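Wallden Pass-Along: gripper comparison on a two-arm bench

Release notes and data card, version 2
Last updated August 19, 2022
Maintainer: Þórey Thoroddsen

What's in the box

Wallden Pass-Along is a small set of handover recordings made on a two-arm bench. The left arm carries a multi-fingered hand and the right arm carries a parallel-jaw gripper. One picks a thing up, the other takes it. We started this to settle an argument over which gripper should give and which should receive, and it grew into something we think other people can use!

There are 100 episodes in this release. Each episode holds the head camera video, joint positions for both arms, the commanded and measured finger positions, and a short text note from whoever was at the controls. Failed tries are kept and marked as failed. Please don't throw them out before you look at them, some of the best finger data we have is in there.

Objects

Version 1 had 8 objects, all chunky and easy to hold. Version 2 brings that up to 10, and the two new ones are a capped pen and a short paintbrush. Thin things are where the hands really start to differ, and the pen has become my favorite by a mile. The multi-fingered hand holds it near one end and leaves the rest of the barrel free, so the other gripper has a decent length to aim for. 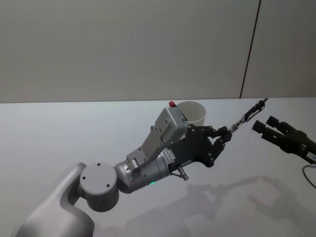 Pen handover, head camera. Left: multi-fingered hand with the pen. Right: parallel jaws, open.

For the pen episodes, the receiving jaws come in from the side and close on the free end. The giving hand waits for the operator's release signal before it opens. We tried releasing on a force threshold in May and it worked well on the chunky objects, but with the pen the readings were too small to trust, so every thin-object episode here uses the manual signal. The field is called release_mode, and it is either "manual" or "force".

Controllers

Two controllers were used. Khondokar is our older position controller: stiff, predictable, easy to debug. Sumov is the newer one and gives a little when the two grippers are both holding the object. You can feel the difference right away when you teleoperate. With Khondokar, a small error in the approach angle turns into a tug on the pen. With Sumov the wrist follows along and the whole exchange looks relaxed (I grinned the first time I saw it).

I should be fair to Khondokar, though. For big objects I still prefer it, and the joint traces are much cleaner if you want to fit a model to them.

Grippers, short version

The multi-fingered hand is wonderful at holding an object at an odd angle. It is slower to close, and it takes patience to set up a good pinch. Most of our operators needed 20 practice runs before we let them record.

The parallel jaws are quick and simple. They want the object lined up with the fingers, so most of the work goes into the approach. As a receiver they beat the hand for us on nearly everything. As a giver they do fine with boxes and get fussy with the brush.

Known problems

The head camera can lose sight of the contact point when the left wrist passes in front of it. Arm shadows fall across the table, so if you segment by color, check your masks on a few episodes first. Cable slack on the right arm was changed partway through recording, and the wrist torque offset shifts a bit after that. The calibration file lists which episodes come before and after.

Finger position on the hand is logged at a lower rate than the arm joints. The loader repeats the last value to fill the gaps. Set fill to false if you would rather do that yourself.

Getting started

Unpack the archive, point the loader at the folder called wallden_v2, and run the viewer script. The pen episodes are in the subfolder named thin. Start there!

Thanks

Wuden lent us the bench space and put up with a lot of dropped objects. Bug reports and notes on other grippers are very welcome, especially from anybody who has tried the pen with the roles swapped.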